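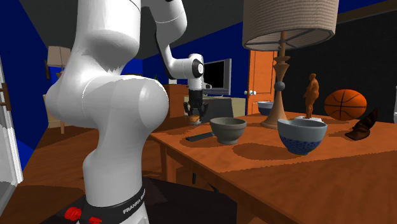
Mairéad Mac Mathúna wrote to us that she had been putting off writing about her father for years, and that the question which got her going was the one about what he kept in his coat pockets. She filled four pages on that alone and then went back to the start.

The question is in chapter two of the Lerimholm Parent Book, and it is fairly typical of the rest.

Lerimholm Parent Book
Hardback workbook with separate loose sheets
Published by Vekora

The Parent Book is for people who want to write about a mother or father, or whoever brought them up. It can be used whether the person is living or dead, and whether or not you got on. There are 543 questions in nine chapters. You are not expected to answer them all. Most people skip the ones that don't apply and write a lot on a few.

The questions were written by Zodwa Mabuza and Thandeka Radebe, who ran evening classes in family memoir before putting the book together. They kept the questions that made people in the class start writing and dropped the ones that made them look out of the window. "What was your mother like?" was dropped early on. "What did she say when she dropped something?" stayed in.

Chapters
1. The house and who was in it
2. Clothes, pockets, drawers
3. Food and mealtimes
4. Work, and coming home from it
5. Money
6. What was not talked about
7. Rows, silences and making up
8. Illness and old age
9. What you were left with

Chapter six gets the most letters. It deals with secrets, affairs, drink, debts, religion and anything the family stepped around. You can leave it till last or leave it out. It is printed on perforated pages so that it can be taken out and kept somewhere else if other people in the house are going to read the book.

How it is laid out

Each question has ruled space below it, between five lines and a full page. If you run over, carry on with the loose sheets, which are punched to fit the folder at the back. There is a wide margin on the outside edge for dates and corrections. Several customers have asked a brother or sister to write their own version in the margin, and it is wide enough for that if the handwriting is small.

The paper takes fountain pen without showing through. Felt-tips will bleed.

The last section is a short guide to turning the answers into a finished piece of up to 3000 words, the sort of thing that can be read to family or copied for the grandchildren. It covers choosing one thread, cutting, changing names, and what to do when two people remember the same day differently. A full sample piece by Fidel Valdebenito, about his father's allotment and the shed he would not let anyone into, is printed with the crossings-out left in.

What you get
One workbook, cloth spine, lies flat when open
One pack of loose ruled sheets
Folder for photographs and letters, fixed inside the back cover
Six index cards for notes while you are out

Refills

Loose sheets are sold separately and fit both printings. The folder cannot be replaced, so please don't overfill it.

Large print

A large print version is available in two volumes. The questions are the same. Volume one ends after chapter five. We do not sell the volumes singly.

Changes to the second printing

The second printing went on sale on June 23, 2021. Chapter eight was rewritten after Thandeka Engelbrecht pointed out that it took for granted the parent had died in hospital. The questions about step-parents were moved from the back to chapter one. If you have the first printing and would like the new chapter eight, send us your postal address and we will post you a copy free of charge.

Questions we are asked

Can I use it to interview my dad? Yes, although the questions are worded for the person remembering. Swap "he" for "you" as you go. Don't try more than a page or two in an afternoon.

Can two of us share one? You can, but most people end up buying a second.

Do you read or edit what people write? No. Please don't send us your only copy.

Is there a digital version? Not at present.

Orders and returns

Orders are packed twice a week. We close for the first half of August, and anything ordered then goes out when we are back. Unused books can be returned in their wrapper. We can't take back a book that has been written in, even in pencil.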